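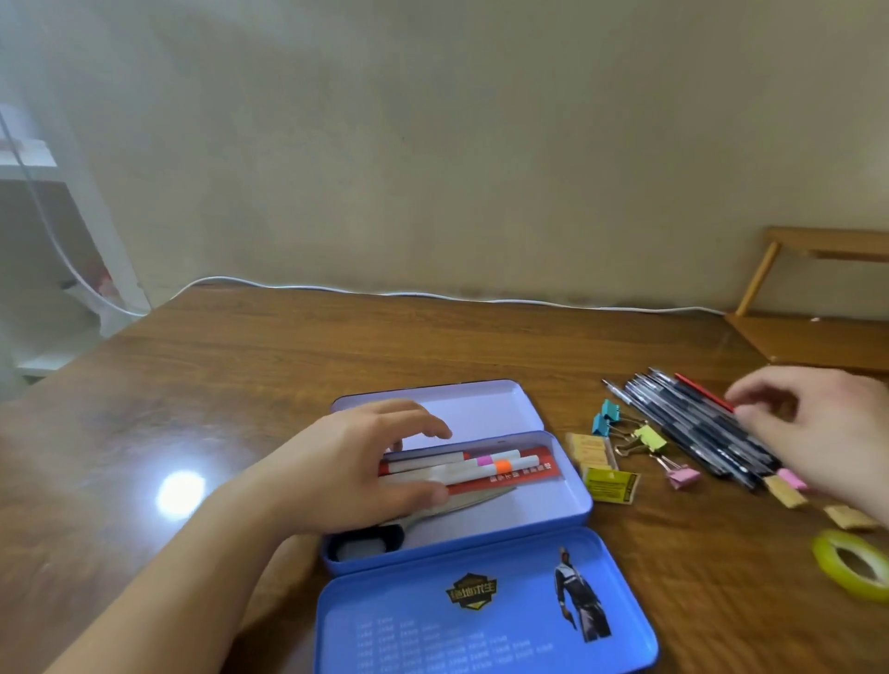
Wendham open day, quick write-up before I forget it all. Train was late, coffee was bad, worth it anyway.

For anyone who hasn't been: Wendham is the studio lot where they shot Clasto and where Hutari is still shooting, two stages on the far side are closed off for it and you are told very firmly not to wander over there. Once a year in September they open the rest. Tickets go fast. They said 1,354 people came through the gate last year and it felt like more than that this time, the line went back past the bus stop.

Doors at ten. I was in by half past. Bag check, lanyard, a paper map that folds the wrong way.

First stop, the Clasto courtyard. Still standing! I thought it was gone after the sequel got dropped but no, they rent it out for commercials now. You come round the corner and it's the wedding scene, the stairs, the balcony, all of it. Smaller than on screen. Much smaller. The stairs go up to a door that opens on scaffolding. A lady in front of me had clearly seen the movie a lot and was telling her husband where everybody stood, and the guide just let her do it, good guide. Photos allowed here, no tripods.

Rumor corner, because people asked me to listen out: no, nothing on the Clasto sequel. Someone in the line swore the lead had been on the lot in the spring. Guide smiled and changed the subject to parking. Make of that what you like.

Then costumes. Borkowska has its own building behind the carpentry shop and this was the best part of the day by a mile. They do the gowns for Hutari and a lot of red carpet work they can't talk about, though there were garment bags on a rail with initials on the tags and everyone was craning their necks. The queen's coronation dress was out on a stand. I'd read it was silk. It's a silk top layer, the rest is cotton, they told us straight out, because the actress had to ride in it. Four copies made - one clean, one muddy, one torn, one for the stunt rider. The muddy one is painted mud. You can get close enough to see the brush marks.

Also a pair of boots from season one that have been resoled so often the guy in the workroom said there's nothing left of the orignal boot but the laces.

Lunch. Food trucks by the water tower, dumplings fine, lemonade watery, nowhere to sit. Bring something to sit on. Some extras in half costume having a smoke behind the generator, tunic on top and jeans below, would not pose, fair enough.

The talk was at one in the small screening room. Leszek Czerwiński, who ran props on Clasto and moved over to Hutari for the second season. Dry, quick, no slides. He brought the letter from the ending, the actual one, and read out what it says, which you never see in the movie. It's a recipe for beet soup. Whole room gone. He said the actor had asked for real words on it, anything, so Leszek wrote down what he'd had for dinner. Then a long bit about fake swords and insurance that I lost the thread of. Questions from the floor were mostly about who is dating who on Hutari and he was not having it. One kid asked what the hardest prop was and he said soup again. Any soup. It goes cold, it gets a skin, the actors hate it, and it never sits at the same level in two takes.
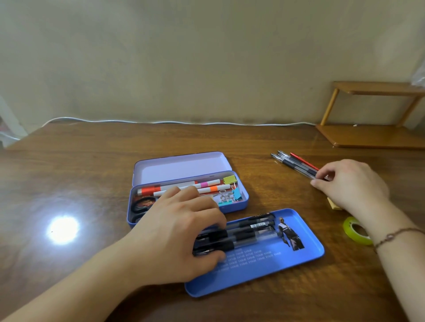
Tie-in merch got a whole hall this year, and I have opinions. Prices are up. The Hutari shirts run small, the mugs are the same mugs as last time with a new sticker, and the signed posters had gone by the time I got there. What I never see at these is stuff for a desk, things you'd use. Give me a blue metal pencil case, lid standing open at the back with lavender on the inside, and I'd have it out at work every day and so would half the people in that line. Instead there's a fifth kind of tote bag. The one good buy was the Clasto lobby cards, reprinted on decent stock, five to a pack. I got 2 packs. One is for my sister, if she's reading this act surprised.

Backlot tram after that. Skip it if you're short on time. You wait forty minutes and it goes round the block, past the offices, past the closed Hutari stages (doors shut, one big fan running, a man with a radio looking at us), past a street that has been New York and Chicago and somewhere in France. Recorded commentary was out of sync so we were told about the fountain while looking at a dumpster. The driver turned it off and did his own, way better. He told us which window the stuntman went through in the Clasto trailer, and that he went through it twice because the first time a pigeon walked in.

Makeup demo at three, standing room only, I saw it mostly through somebody's hat. Scar made from start to finish on a very patient young man from the audience. The stuff they use smells like bananas. He got to keep the scar, they gave him a leaflet on how to take it off.

Celebrity count for the people who only scroll for that: low. The guy who plays the younger brother on Hutari did a short hello from the steps, sunglasses, nice jacket, gone in no time. He's taller than you think. Screaming. He signed a few things on the left side of the rope so if you go next year stand left. No sign of the queen. Her double was there though and was lovely, chatted to anyone, and from the back you really could not tell.

Practical stuff:

Get there before ten, the costume building lets in small groups and the list fills up by noon.

Screening room is freezing. Bring a sweater.

Card only at the merch hall, cash only at the dumpling truck. No idea why.

Bathrooms by the water tower have no line, the ones at the gate do.

Last shuttle to the station leaves at half past five and it does leave at half past five, I watched it go. Walk is fine if it's dry, mostly downhill, no sidewalk for the last stretch.

I'll put the costume photos up when I've sorted thm, there are a lot and half are of the same sleeve. If anyone got a clear shot of those tags on the Borkowska rail, send it over, I think one said M.K. and my friend says N.R. and we're not speaking until it's settled.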